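Working Alongside the Arm: Workshop Tips for Staff
Haberkorn Assembly and Packing, Fakberg site
Last revised 30 October 2022

These tips are intended for all staff whose bench work is now shared with an automated arm. They should be read together with the site safety rules, which take precedence wherever the two differ. Supervisors are asked to keep a printed copy at every shared bench.

What has changed

Until last December, all sorting and setting out of small parts at Fakberg was done by hand. The arms now carry out most of the repeated lifting and placing. Staff prepare the bench, check the finished work and deal with anything the arm cannot complete. No post has been withdrawn as a result of the change, but many duties have moved, and a number of old habits at the bench no longer serve their purpose.

Before the shift

Clear the tabletop completely before setting out parts. Cups, gloves, tape and paperwork belong on the side shelf. An arm will treat a forgotten roll of tape as an obstacle and stop, and a restart takes 4 minutes.

Wipe the surface with a barely damp cloth and dry it with a second one. Do not use polish. Glossy tops throw back the ceiling lights, and polish makes the glare worse for staff and for the sensors alike. If glare remains a problem, ask for the blind to be lowered before moving the bench.

Check that the base is firmly fixed. Place one hand flat on the table and press at each corner in turn. A bench that rocks must be reported and taken out of use until its feet have been levelled. Folded card under a leg is not acceptable.

Setting out parts

Tall items should be stood well apart from one another, with their widest face towards the operator. Thin items such as pegs and rods should go in last. Where a part will not stand unaided, use one of the Clulluvby holders kept in the second drawer. Modelling clay leaves a residue and should not be used.

Tray labels should face the operator at all times. Shift records for the autumn show 77 stoppages at this site, the greater part of them traced to trays put down the wrong way round.

Trying a new layout

Any new layout must be run on screen before it is tried at the bench. The Prodorent planning program is installed on the computer in the training room, and a trial may be booked by any member of staff, whatever their grade. In the first year 781 trial runs were completed, many of them by packers with no earlier experience of such programs.

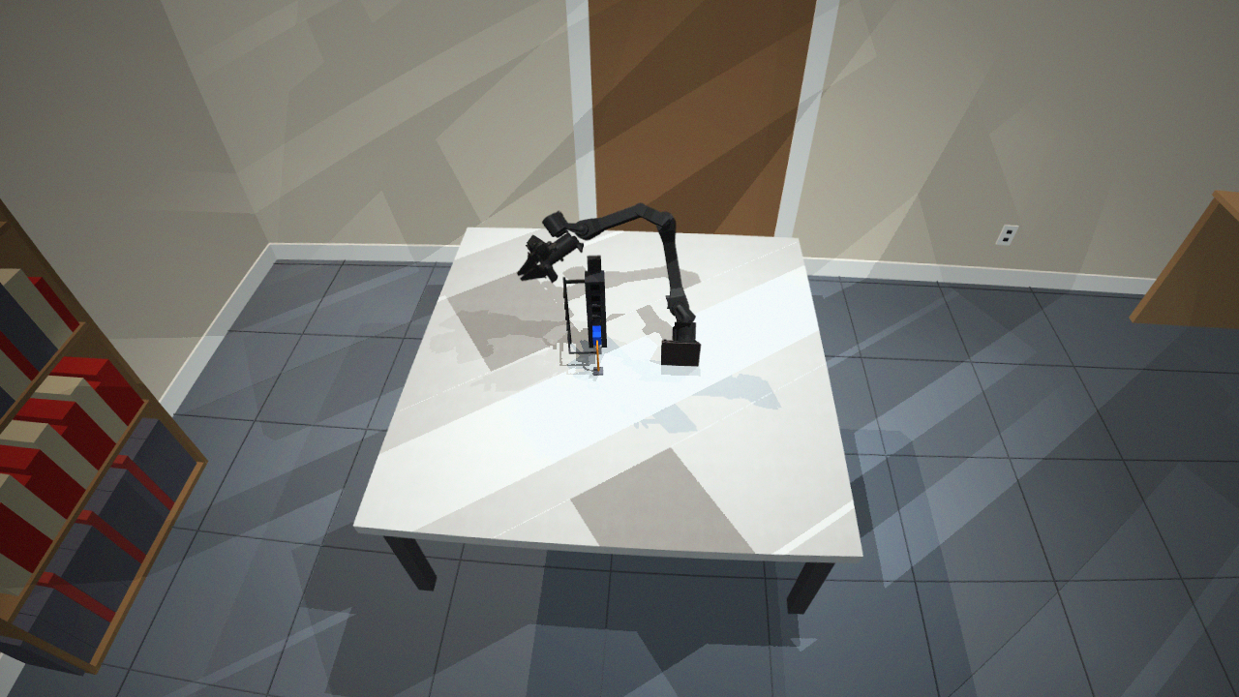 When running a trial, begin at the slowest speed and watch the whole reach of the arm, including the elbow. New users tend to follow the fingers only. Note any point at which the arm passes over a tall item, and move the item before running the trial again. Save each version under a new name so that an earlier layout can be recovered.

A layout that works on screen must still be walked through at the bench with a supervisor present. Floors are not perfectly level and parts vary slightly from batch to batch.

During the shift

Keep long hair tied back and sleeves fastened. Do not reach across the table while the arm is live, even when it is at rest. Press the pause button, wait for the lamp to change, and then reach in.

Change places with a colleague every hour. Watching is tiring in a different way from lifting, and staff have reported stiff necks and sore eyes where formerly they reported sore wrists. Stools may be requested from stores.

At the end of the shift

Return the arm to its rest position, switch off at the wall and enter the count in the bench book. Write the figure in full, as in 1,762, and initial it. Loose parts go back to stores in a closed tub, marked with the bench number and the shift.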